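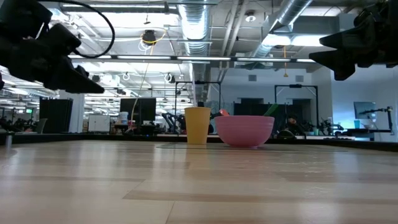
2 min read

Washing-up may be the chore everyone would hand over first, and the team at Pundov thinks its two-armed machines are getting closer to taking it. Not the scrubbing, mind you. For now it's the bit before: clearing the table, sorting the cutlery and putting everything where it belongs.

It sounds easy until you watch it being tried. A cup has to be gripped hard enough to lift and gently enough not to squash. A fork lying flat on wood gives a pair of blunt fingers almost nothing to get hold of, and people pick one up without a thought! Since February the arms have had 2,695 goes at table chores of this kind, using ordinary plastic kitchen things in bright colours, with the pieces moved to new spots between tries.

The best news is in the cups. In the latest round the arms stood a cup where it was wanted in 151 tries out of 160, and they did it with cups they hadn't met before. Cutlery is a good deal harder. Forks and spoons went into the bowl in 47 per cent of tries, which is still a lovely jump from where things stood in the winter. 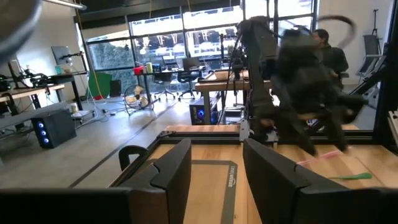

Siiri Navickas would like to see all this tried in a proper kitchen, with a wet worktop, a cat and yesterday's porridge stuck to the spoon. She reckons a tidy table is the kindest test a machine will ever get, and that speed matters too: clearing one place setting can take up to 40 seconds, and most of us would have the kettle on by then.

Fair points, and Hannelore Gruber at Pundov agrees with most of them. Wet dishes are next on her list, followed by things that stack, and she is keen to find out how the arms cope when a bowl is handed from one to the other.
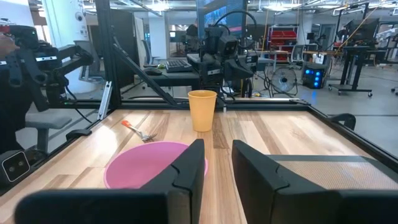
What about shops?

Shelf work could come sooner. Draltora, which runs a small chain of homeware shops, wants to try the same arms on putting stray stock back in its place after closing time. Boxes and tubs are friendlier shapes than forks, and there is all night to do it. A first trial in one stockroom is planned, with staff on hand to step in when something gets dropped.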